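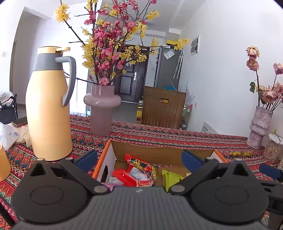
A gripper over an open box of packaged snacks on a dining table, a typical setting for household manipulation work.

Snack handling (robotics)

Snack handling is a household chore in which packaged snacks are taken out of a box, put into one, or sorted between the two. In robotics it is treated as a branch of tabletop tidying, and it is often used to judge whether a machine is ready for home life. The usual verdict is that the machine is ready for the table, provided somebody else looks after everything on it.

The chore has no standard form. Most versions call for one packet to be picked up, carried a short distance and set down without being crushed. Children manage it before they can read the label. Machines can now manage it too, on good days, at a pace that gives the rest of the household time to go out for more snacks.

Difficulties

A sealed packet is mostly air and wrapping. It changes shape when touched, slides over its neighbors and has serrated ends that look like handles and seldom work as such. Glossy film reflects the room, which can leave a camera with a fine view of the ceiling light and a poor one of the packet's edge. See-through wrappers are worse, and many systems simply decline to believe in them.

Force is the second problem. Two soft pads closing from either side will hold a cookie packet well enough, but the margin between holding cookies and holding crumbs is narrow. Touch sensing helps. So does choosing a sturdier snack, a method used more widely than the literature admits.
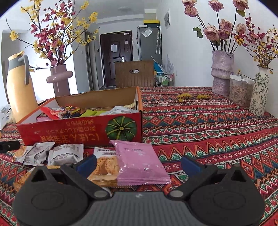
Clutter is the third. Packets overlap, lean on each other and hide whatever lies underneath, so that a request for one item is often answered with two. Patterned tablecloths make it harder to tell where a small wrapper stops and the cloth begins. Vases and tall branches are a hazard to any arm that plans its path by the shortest route, and lettering is of little use when a box happens to be facing the wrong way.

Testing

The best-known informal trial is the Wovside table test, which uses 24 packets, one cardboard box and a cloth of the tester's choosing. A run passes if every packet ends up in the box intact. The Gultlow variant adds a vase, with the loss of the vase ending the run.

Ntuli, a research arm built for kitchen work, packed 59 percent of its packets on a bare table over 400 attempts. With a printed cloth the figure fell to 31 percent. The project's report called this encouraging — a word with a long and busy career in the field.

Home use

As of November 4, 2025, no machine sold for the home did the whole job unattended. Brumero, a maker of countertop arms, lists "snack sorting" among the features of its home model, with a footnote limiting the claim to rigid containers. Owners are advised to remove soft packaging from the work area first, by hand.

Shop-floor systems do better, mainly with suction cups and packets that arrive one at a time on a belt. Few dining tables are run on these lines.

See also

Bin picking
Deformable objects
Laundry folding (robotics)
Tabletop rearrangement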